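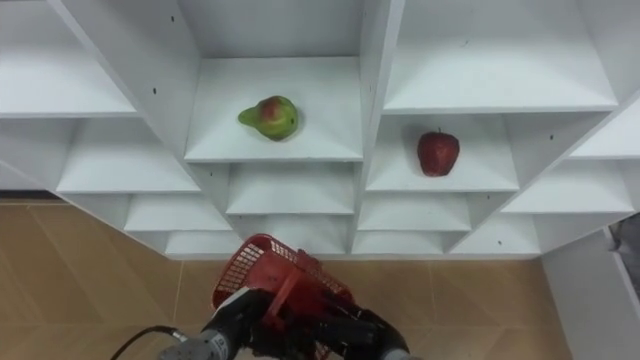
Workshop notebook, October
Shelf unit (the white one), fruit layout and leftover jobs

Started 9 am, which in this building means the kettle went on at 9 and the notebook came out a good while later.

The plan for the open unit has been argued over since it went up. Oğuzhan wants it full. His view is that a cubby is a cubby and if you've paid for that many you should put things in them. Ngân wants one piece of fruit per compartment, with plenty of bare shelf between, so the eye (or whatever is doing the looking) has somewhere to rest. Ngân won, mostly by getting to the fruit first.

Layout as it stands:
Pear in the tall central compartment, on its side, neck to the left.
Apple in the next column to the right, one level down, upright.

The pear goes on its side by policy. I have spent more of my adult life than I'd like trying to stand pears up on a glossy panel and I'm done with it. Neck to the left is the house rule, so that when Phúc and I compare notes we're at least talking about the same pear. The apple stands up on its own and needs no rule, though Phúc has written one anyway.

Colour against the white is very good. The red blush on the pear reads clearly from standing height, and the apple could be spotted from the car park. The green part of the pear looks a bit yellower or a bit greener depending on where you stand and what the lights are up to. Don't write "yellow pear" in the log. We did that once with a different pear and spent a morning looking for a second one.
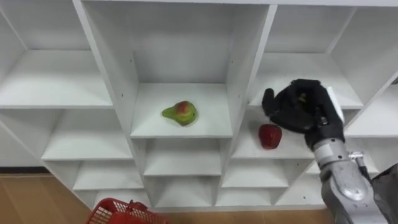 Pear on the centre shelf, apple to the right and lower. Screw holes showing on both dividers.

About those screw holes. There's a small dark one on the inner face of the left divider, just above the pear shelf, and another on the right divider, higher up. On white panels they look like flies. Đạt has now tried to shoo one. The Nalton catalogue lists cover caps under part 1437, white, sold in bags of 199, a quantity that suggests somebody at Nalton has a sense of humour. I've asked Quang whether Makik will sell us a handful loose. If the answer's no, we buy the bag and everyone gets caps for Christmas.

Until then leave the holes alone. No tape, no putty, no correction fluid (Đạt).

Naming the compartments. We have three systems in use and they disagree. Oğuzhan counts from the floor, Ngân counts from the top, and I say "the one under the pear", a fine name until the pear moves. From now on it's column first, then level from the top, in words: "centre, upper", "right, middle". If you shift a piece of fruit, write down the new spot before you go to lunch.

Shadows are faint and soft under both pieces and I'm happy with them. Please don't bring the Skarkeo desk lamp back over to "help".

Still to do:
Wipe the glossy panels with the dry cloth, front edges included. They're thin and bright and they show thumbs.
Job 2396, label strip for the shelf edges. Quang has the file, wants to know which font. Any font.
Ring Østergaard about the spare shelf panel.
Second pear, for when this one goes soft. Same sort if the shop has it, firm, and nobody is to eat it on the way back.

Oğuzhan has read this over my shoulder and would like it recorded that the left side looks bare. Recorded.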